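**Zwischenbericht an die Bidora-Stiftung: Kleiderkammer Zapata, Stand Dezember**

Der Dezember war unser bisher stärkster Monat, und wir freuen uns sehr, davon berichten zu können! 196 Kleidungsstücke sind durchgesehen, gefaltet und einsortiert, 41 Haushalte haben sich bei uns eingedeckt.

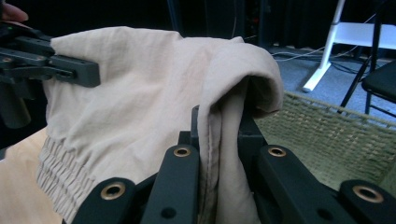 Leichte Hosen machen uns beim Falten am meisten Arbeit. Glatte Stoffe liegen nach zwei Griffen, bei Gummizug dagegen rutscht gern alles wieder auseinander. Ein helles Modell wie das hier, mit gerafftem Gummibund und gerader Naht, legen wir jetzt zuerst an der Naht aufeinander – der Bund kommt zum Schluss nach innen. Zulema Lagos hat diese Reihenfolge eingeführt, und seitdem sehen die Stapel im Regal richtig gut aus.

Die Anleitung dazu hängt inzwischen am Falttisch. Neue Helferinnen kommen damit schon am ersten Vormittag zurecht,

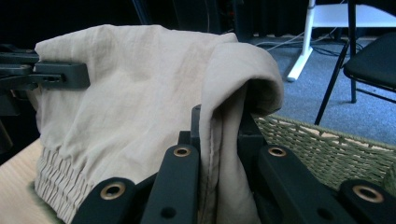

und auch die Jugendlichen aus dem Workitz-Kurs arbeiten gern danach. 19 von ihnen waren bisher dabei, einige wollen im Frühjahr weitermachen.

Aus Ihren Mitteln haben wir außerdem 20 Körbe angeschafft. Jede Größe bekommt ihren eigenen Korb, gefüllt wird erst, wenn alles gefaltet ist.
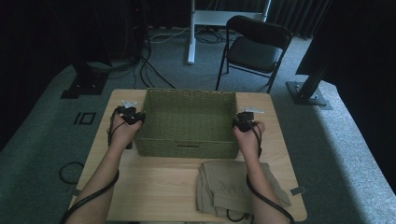
Die Ausgabe geht dadurch spürbar schneller. Offen ist noch die Beschriftung der Regale; das Angebot von Elemus liegt vor, wir möchten es im nächsten Quartal annehmen.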